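Two grippers, one green cloth: a fortnight with the Szekeres and the Trulo

30 Nov 2024

I've had a few emails asking which gripper I ended up keeping on the arm, so I'm finally writing it up. Long one, sorry! Kettle on. 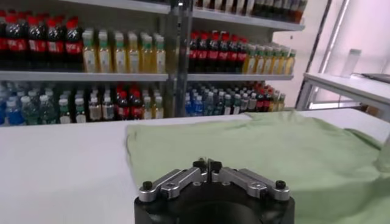

The short background

If you're new to the blog, I've got a Menlow arm that I bought second-hand back in May, and I've been trying to get it to do soft things. Cloth, mostly. Rigid stuff I can sort of manage now (a bottle is a lovely, predictable object, bless it), but hand the thing a crumpled bit of fabric and it loses its mind. Up to now I'd blamed my own code, and fair enough, my code was a mess. But after the third rewrite I started looking sideways at the gripper.

So I lined up two. The first is the Szekeres, a plain parallel job with one motor and two flat jaws that slide in and out. The second is the Trulo, which uses pivoted metal linkages and a small pair of black fingertip pads that come together in the middle. The Trulo is the one you're looking at in the photo, parked at the near edge of the green cloth with its pads almost closed. The Szekeres cost me 388 dollars and the Trulo was 1,790, and yes, I did sit there with the cart open for most of an evening before I pressed the button.

What I actually tried

I wanted a task I could repeat without going mad, so I settled on this: cloth on the white table, rumpled but more or less flat, and the gripper has to pinch a bit of the near edge, lift, and hold on while the arm backs away. No folding. Folding is a whole other post, and probably a whole other year.

Each gripper got 19 goes, split over a few evenings. I scrunched the cloth up by hand before every one, which isn't scientific at all, but I tried to be equally mean to both of them.

The Szekeres

I really wanted this one to win, for obvious wallet reasons. It's dead simple to wire up, it talked to the Menlow controller first go, and it's got a nice solid feel when it closes. On anything with a bit of a ridge in it, it's great. If there's a fold standing up, the jaws come in from the sides and grab it, no dramas.

The trouble is a flat edge. The jaws are wide, so to get one underneath you have to come in really low, and then the outside corner touches down first and shoves the whole cloth away from you. I got 8 good lifts out of the 19. Most of the misses were that same slow bulldozing across the table, with me standing there saying "no, no, no" at it like it was a dog with a thong in its mouth.

I did try sticking some rubber on the jaws. It helped the hold and made the shoving worse, so off it came.

The Trulo

Setup was a pain, I won't pretend otherwise. The fingertips don't travel in a straight line because of the way the linkages swing, so closing the pads also shifts them forward or back a touch, and you have to account for that or you'll pinch fresh air. I pinched a lot of fresh air. The manual covers this in a single paragraph and a diagram that I reckon was drawn from memory.

But once I had the offset sorted – oh, what a difference! The pads are small enough to sneak right up to the fabric, and because they meet at a narrow little point you can go for a wrinkle that the other gripper would just squash. It got the cloth in most of its attempts, and the ones it missed were nearly all on the first evening, before I'd fixed my numbers. I probably should have thrown that evening out and started over, but I'd promised myself I wouldn't fiddle the results, so they stay in.

What I don't love is how much room it needs. When the linkages spread they stick out left and right in a wide, shallow V, and it's very easy to forget about those outer ends while you're staring at the tips. Anything standing close beside the cloth is in danger. I've put keep-out zones in for either side now and it's made me a calmer person.

A word on the wrist camera

The photo comes straight off the wrist camera, by the way, and that turned out to matter more than I expected. With the Trulo fitted, the fingertips sit low and central in the view, so you can see them and the cloth edge together right up to the moment of contact. With the Szekeres the jaws hide a good chunk of exactly the bit you want to look at. I ended up guessing the last few centimetres, and I suspect a couple of those misses were down to me.

The other thing is colour. The light green against the bright white table is easy enough for my edge finder, but a background full of drinks bottles in red, yellow and blue gave it plenty of silly ideas at first. It kept proposing grasps on the shelves behind! I now crop everything above the back of the table and it's behaved itself since.

Controller stuff (skip if this bores you)

I ran both from Grotadon, the free controller software I've rabbited on about before. It handles the Szekeres out of the box. For the Trulo I had to write my own little profile, mainly a lookup table of pad position against motor position, and I slowed the closing speed right down for the last part. There's a setting called soft stop that I'd left off for months. Turn it on. It eases off when the current climbs, and for cloth it means the pads settle together without that nasty little clack.

So which one stays?

The Trulo's on the arm for now and I'm not in a hurry to take it off. If you only want to move bottles and boxes about, save your money and get the Szekeres, it's a good honest bit of gear and I'll be keeping mine for exactly that. For fabric I'd pay the extra again, grumbling the whole time.

Next up I want to try the bit where the cloth hangs over the right-hand edge of the table, as I have a feeling it might be easier to grab from the side than from the front. If you've had a crack at that with a linkage gripper, leave a comment, and if you've still got the Trulo profile you wrote for Grotadon I'd love to compare it with mine.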